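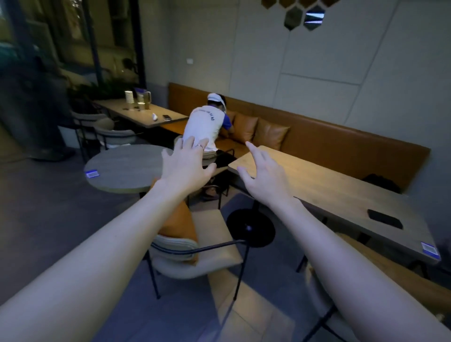

堂食区开店前安全检查表（附备注）
门店：Nevow咖啡 一层堂食区
检查日期：2024年2月16日
表格版本：沿用12月那版，靠垫部分新加
结果写法：合格／整改／待复查。备注随手写的，看不懂的来问，别猜。

一、长条卡座

1.1 卡座靠背固定，手推不晃
合格。中段推得重一点有轻微响声，响声来自底板，靠背本身没动。下次带螺丝刀来看。

1.2 坐垫表面有无开裂、翘边
合格。靠墙角那一段皮面有点发干，没裂。护理膏用Prider的，别拿酒精擦，上回擦出一块发白。

1.3 坐垫与靠背夹缝清理
整改。掏出来吸管纸、糖包、一枚硬币。夹缝每天开店前都要掏，不是一周一次！吸尘器扁嘴放回工具柜第二层，找了半天。

1.4 卡座底部踢脚板
合格。浅灰色的容易显鞋印，湿布带过就行，水别多，会渗进底板。

1.5 座位上遗留物品、包
随身包开店前统一收进员工柜，不要放座位上，也不要放桌底下。客人落下的另外登记。

二、靠垫

1月盘点之后靠垫老是乱，这次单独列一项。

2.1 靠垫拉链、缝线
合格，待复查一只。焦糖色那批逐只捏过，有一只侧面缝线起毛，还没开线。已贴纸条，开线就撤，里面的填充漏出来小孩会往嘴里塞。

2.2 表面清洁
整改。咖啡渍两处，奶渍一处。微湿布先擦，再干布收一遍。擦完竖着晾，不要摞，摞了会粘，皮面粘过就有印子。

2.3 摆放位置
卡座上的靠着靠背摆成一排，间距差不多就行，不用拿尺子量。散座椅上放的，要居中，尖角朝两边，底边贴到座面。放完按一下，会滑下来的就换一把椅子。
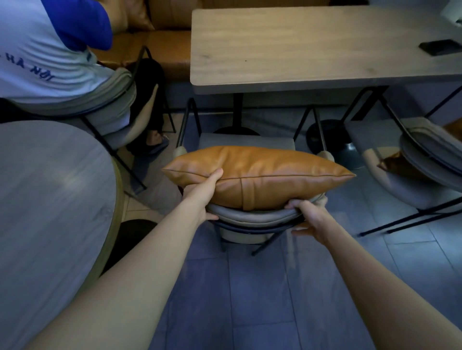
图：散座椅靠垫摆放，双手扶稳，贴住椅背。

补一句：摆靠垫的时候顺手扶一下椅背，椅子松不松一扶就知道，省得第三项再跑一遍。

2.4 橙色靠垫
跟焦糖色的不要混放。混了也不算不合格，就是不好看，店里说过几次了。

三、散座椅

3.1 椅脚防滑垫
整改。缺2个脚垫，都是细黑金属腿的那种椅子。缺垫的拖起来声音很尖，地面也划。已报Quan补货，规格报的是20毫米，到货先试一个再全装，别又装不上去。

3.2 椅架螺丝
合格。扶手那里手拧检查过，没有松的。带软包椅背的晃一下看接口，晃了就撤下来放后面，不要想着“先用着”。

3.3 椅面软包
米色座面脏得快，缝里有饼干渣，刷过了。灰色的看不太出来脏，所以更要擦，不要因为看不出来就跳过。

3.4 椅子归位
打烊和开店前各归一次，椅面推进桌下一部分，通道要让出来。昨晚没归，早上进门差点绊一跤。

四、桌子

4.1 圆桌独脚底盘
待复查。底盘下面的调节脚有一个拧到头了还是略晃，估计地面不平。先垫了薄胶片，不要用折的纸巾垫，湿了就塌，还招虫。

4.2 长桌桌边、桌角
合格。木边有没有毛刺用手背扫一遍，用手心容易扎。一处小磕碰，漆没掉透，拍照存了。

4.3 桌面标签
条码贴纸在桌上的，不要撕，不要拿铲刀铲。翘角的按回去，按不住的记下桌位。之前有人当垃圾撕掉过，补起来很麻烦。

4.4 桌面个人物品
手机不要放桌上。擦桌子时喷壶一喷全是水，坏了不赔。而且客人进来看着像有人占座。放口袋或者员工柜。

4.5 桌面消毒
Drolov喷剂，按瓶身标的比例兑，喷完等一会再擦，不要喷完马上抹掉。300毫升的小壶够一个早上用，不用灌大壶，大壶沉，喷头还漏。

五、通道、地面、门窗

5.1 主通道宽度
合格。卡座与散座之间能过一辆婴儿车。长桌往外挪过的要挪回来，对着地上的记号摆。

5.2 地面湿滑
早上拖完门口那一块没干，立了小黄牌。黄牌用完收走，别一立立一天，客人就不看了。

5.3 窗边
窗台不放杯子。靠窗长桌的插座盖有一个关不严，已用胶带封住暂停使用，等电工。胶带不是长久办法！

5.4 照明
整改。靠里面偏暗，检查的时候灯没全开，后来开全了再看一遍，有一盏闪。灯管编号68，写在维修本上了。

六、检查的人自己注意

6.1 弯腰够卡座里侧的靠垫时，一只脚站稳，膝盖别跪在坐垫上，皮面会压出坑。够不着就绕到旁边去够。
6.2 两个人一起做时一个管卡座一个管散座，不要挤在一张桌子两边，容易撞头。
6.3 戒指、手表容易刮皮面，摆靠垫的时候小心，能摘最好摘了。
6.4 椅子一次搬一把。

七、整改汇总

夹缝清理：当天完成
靠垫污渍：当天完成，奶渍还有一点印，明早再看
脚垫：等货
圆桌晃动：待复查
插座盖：等电工，没修好之前不许撕胶带
闪灯：已报，未换

下次检查前先翻这页，没打勾的先做。表填完夹回吧台后面的蓝夹子，别放收营台上，上次被咖啡泡了。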